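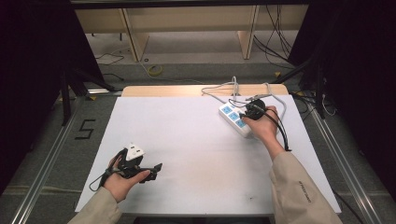 4 min read

Got to the Plivow open day late, bus trouble, so missed the welcome talk and probably the good coffee. Signed in at the desk, got a sticker with somebody else's name on it, kept it on. Notes below are typed up from my phone, sorry about the order.

First stop was the plug station. Sounds dull. I stayed longer there than anywhere else. A power strip on a white board, a person in beige sleeves pressing a round black plug onto it with the right hand, an adapter waiting in the left. Blue sockets on the strip, cords going every which way. There's a big 5 on the carpet next to the table, so I've been calling it number five in my notes.

The idea, as it was explained to us: people do the job by hand, many times over, and the recordings are used to teach the machines. Plugs are hard, apparently. The cable has its own opinions. Your fingers feel when the prongs line up and you wiggle a bit without thinking, and a robot has to be taught the wiggle. Edeltraud Heitmann, our guide, said her group had 1179 recordings of plug work alone and she would like a lot more. Somebody asked what was wrong with the first 1179. She laughed and said mostly they were too neat. People line everything up nicely when they know they're being recorded, and then a robot trained on that meets a real desk with a real tangle and just stops.

Asked her about left handers. They do have some, not enough. Wrote that down becuase my daughter will want to know.

Groups were kept to 15 and ours was 14, so plenty of elbow room. You stand back while someone is working and ask questions in between. Fine by me. A man behind me kept asking about salaries. No answer.

Then the grippers. These are the hand-held kind, you carry the tool yourself and work the fingers with your own grip, with a camera looking out between them. So the computer gets the view from the tool, and you do the thinking. Two chunky fingers, dark green, tilted in toward each other, little screw holes along the top faces. The pads are flat. I'd expected rubber claws or something.

They call this one the Pakodari. There is an older one, the Kusuma, which Heitmann says everybody hated because it made your wrist ache after ten minutes. Didn't get to hold either, the line for the try-out was long and I'd already lost time on the bus. Next visit. A woman from my group did get a turn and said it was like eating dinner with salad tongs. You forget how much your fingertips tell you until they're gone.
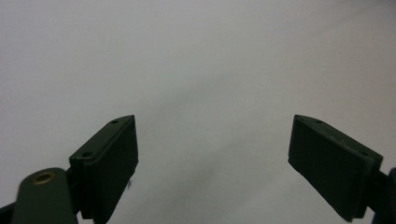
Getting there, and what I'd do differently

Plivow is at the far end of the Wadalari business park. Take the 493 bus and stay on past the stop that says Wadalari, you want the one after. I got off too early and walked along a road with no sidewalk. Parking looked fine if you drive.

Go early. Eat first, the food was gone by the time I found it (pretzels, I'm told, good ones). Wear layers, the demo hall was chilly and the talk room was an oven.

The talk itself, second session: too many slides, but the question part was good. Someone asked when a robot would be able to plug in a vaccum at home and Heitmann wouldn't give a year. Said opening a drawer and finding the right charger was a whole other problem. My kitchen drawer agrees.

Free entry, but you have to book. Next open day is in October, list opens over the summer. Kids okay from ten up. I'll go again and get in the gripper line first thing.

Print this page | E-mail this to a friend

Filed under: Days Out, Open Days, Robots & Machines

Contact | © 2025 All rights reserved | Back to top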